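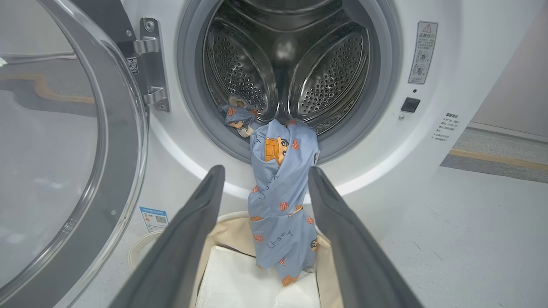
**How many players can be on a draft board at once?**
A single board holds up to 218 players. Anyone past that limit goes to the overflow list and can be swapped in at any time before the draft starts.

## 6. Setting up a mock draft

Flaro comes with a player pool of 2,157 names. You need a finished league profile (section 5) before you can build a board from it.

1. Open **Drafts** and choose **New mock draft**.
2. Type a name for the draft. Names can't be changed once the first pick has been made.
3. Set the number of rounds. The default is 7.
4. Choose a draft order:
 - **Standings** uses last season's finish, worst team first.
 - **Manual** lets you drag teams into place.
 - **Random** shuffles the teams when you press **Start**.
5. Pick a ranking set. *Serrano* ranks by position and *Burkitov* ranks all players in one list.
6. Press **Save board**.

> **Note:** Changing the ranking set after step 6 clears any notes you've added to players. Export them first from **Board > Notes > Export**.

### 6.1 Trading picks

Trades can be made before the draft or while the clock is stopped.

1. Select the pick you want to move.
2. Press **Offer trade** and choose the other team.
3. Add the picks coming back. Future picks are listed under the current ones -- scroll down if you can't see them.
4. Press **Confirm** on both sides. In a solo mock, Flaro confirms for the computer teams.

**Caution:** A confirmed trade can't be undone once the next pick is in. Pause the clock if you want time to check it.

### 6.2 Sharing the board with a podcast or watch party

Press **Share** and copy the viewer link. Viewers see each pick as it's entered but can't make changes. To let a co-host enter picks, add them under **Share > Editors**; up to 6 editors are allowed.

Plirberg accounts sign in with the same link. If the board stays blank, sign out and open the link again.

Steps in this section checked by Eftychia Kokkinos. For keeper leagues, go to section 7.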